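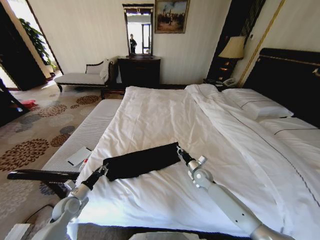 Baptiste Sabatier
13 April 2022

1/ Bed runner week. Thread on what we changed in the bimanual stack since December, mostly so I stop answering the same three questions in DMs

2/ Task: dark runner, white bed, two arms, one gripper on each end. Lay it flat. Housekeeping staff do it without looking. Our planner had opinions

3/ Old setup: each arm planned on its own, then a sync layer on top to line up the timestamps. Fine for carrying a box. Rubbish for cloth. One arm gets to a waypoint 200 ms early and you've got a tug of war

4/ New setup: plan in cloth space. State is the midpoint between the grippers, the distance between them, and the yaw of the line joining them. Arm poses drop out of that. Sander wrote the first version on a train and most of it is still in there

5/ Distance is the one that matters. Too far apart and you pull it out of a gripper. Too close and the middle sags, touches the duvet and drags. So it's a hard band now, the optimiser isn't allowed to trade it off against speed. It used to. It always traded it

6/ Perception. Black cloth on white sheets sounds like a gift and for segmentation it is. Depth is another story, black fabric gives us holes all over the place. We were filling the holes from neighbours, i.e. from the duvet, so the cloth came out at duvet height. Took me far too long to spot

7/ Fix is boring. Mask first, throw away depth inside the mask, fit a sheet between the two gripper poses (which we know very well from kinematics) and let it hang. Only use camera depth for the mask edges where we trust it

8/ Duvet folds. I wanted a proper height map of the bed. Tsuji said just take the top of the folds along the runner's path and stay above that till release. Tsuji was right, annoyingly. Height map code is deleted, 506 lines, goodbye

9/ Mirrors. If you do hotel rooms you will meet mirrors. The person detector finds the person in the glass, and puts them somewhere behind the wall, and the safety layer slows everything down for a human who is standing in the wardrobe next door as far as it knows

10/ What we do: mark mirror planes at room setup, reflect any detection that lands behind one back into the room, then match against the real tracks. If no match we keep the reflected one as a real person. Slower is fine. Ignoring people is not

11/ Diagonal is still the worst case. Runner stretched at an angle to the bed, one arm wants to reach long and the other has to tuck its elbow in. Near full reach the Jacobian goes nasty and you get that little wrist shiver. We cap joint speed by manipulability now, which helps, not cured

12/ Tooling bit, for those who asked. Logs go into Prestance, which is our replay viewer. You scrub one timeline and get head camera, both wrists, planned vs measured gripper distance. The last plot is the only one I look at tbh

13/ Before Prestance we had 4,000 episodes sitting in folders named things like final_ok2. I am not proud. Half of the labels said "success" becuase the script exited cleanly

14/ Success is now a geometry check on the last image: edge of runner parallel to edge of mattress, overhang similar both sides, no fold-over. A person looks at the borderline ones. Disagreements go into the next tuning round

15/ Controller runs at 200 Hz, planner much slower, and for ages the planner could hand over a new trajectory mid-motion with a small jump at the seam. You can't see it in the arms. You can see it in the cloth, it ripples. We blend over a short window now

16/ Q from Mekaneo folks: why not learn the whole thing end to end? We've tried it for the pick, and it's good at the pick. For the carry I want to be able to say why the distance is what it is. Might change my mind

17/ Q: force sensing? Wrist torque only, noisy, good enough to notice a snag. On a snag both arms stop, then move towards each other a bit, then wait. Never pull. That rule lives outside the planner so I can't break it at midnight

18/ Still open: release. Opening both grippers at the same time is fine on a flat sheet. On a rumpled duvet one end settles first and the whole thing creeps sideways. Trying a staggered release with the second arm holding light tension. Early days

19/ Also open: pillows. The planner treats them as solid so it goes miles round them, which is daft, they're pillows. Soft obstacles with a cost instead of a wall are next on my list

20/ Will write up the mirror thing properlly as it's the bit people keep asking for. Config format is ugly, sorry in advance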